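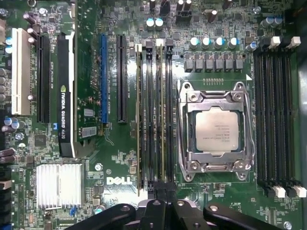
Moving the backups off the rented box

25 January 2026

The contract with Hellureo ran out this month and I have let it lapse. For years the rented box held the second copy of everything: photographs, scanned letters, the accounts, and the choir recordings that Henrike Brinkmann and I have been cataloguing. The service was fine. The price went up twice and the restore speed stayed where it was.

The replacement is an old Dell workstation with a Quadro K420 in it, running at the far end of the house. A backup machine has very little to do. It wakes, receives files, checks them and goes idle again, and second-hand office hardware manages that without strain.

What goes where

The total is 485 GB, much less than I had assumed. Most of the bulk on the rented box was duplicates, left over from the time I reorganised the photographs by year and forgot to remove the old tree. I compared checksums over two evenings and deleted the older set.

Documents and accounts are copied nightly. Photographs go weekly, and the recordings only when Henrike sends a new batch. A separate disk lives with Mathis Roussel, who swaps it with me when we meet, so there is always one copy outside the house. It is encrypted, and the passphrase is on paper in two places - neither of them his.

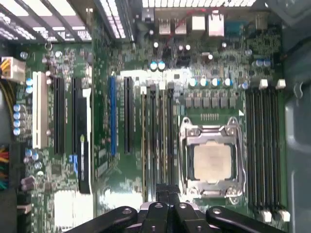

Retention

I keep 7 daily copies, then weeklies, then 13 monthlies. The odd number is deliberate. With 12, the oldest monthly is removed just as I start on the annual accounts, and in one previous year that was the copy I needed.

Deletions are not passed on to the swapped disk at all. It will fill up eventually, and I will buy a larger one.

Restoring

Most of my effort went into this part. A restore test used to mean opening one file and looking at it. Now a script picks 16 files at random, pulls them back to a scratch directory and compares them with the originals.
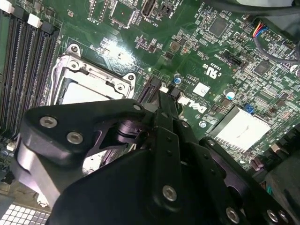 The first run reported two failures. Both were file names with accented characters, stored one way on the laptop and another way on the server. The contents were intact - the script was comparing names as raw bytes. Normalising them before the comparison cured it, and later runs have been clean.

Adel Abou Zeid asked whether the script could mail him a copy for his own setup. It can't yet. The paths are hard-coded and the error handling consists of stopping. I will tidy it up before I post it.

Still to do: label the disks properly, and cancel the old Hellureo direct debit, which I have just noticed is still listed as active.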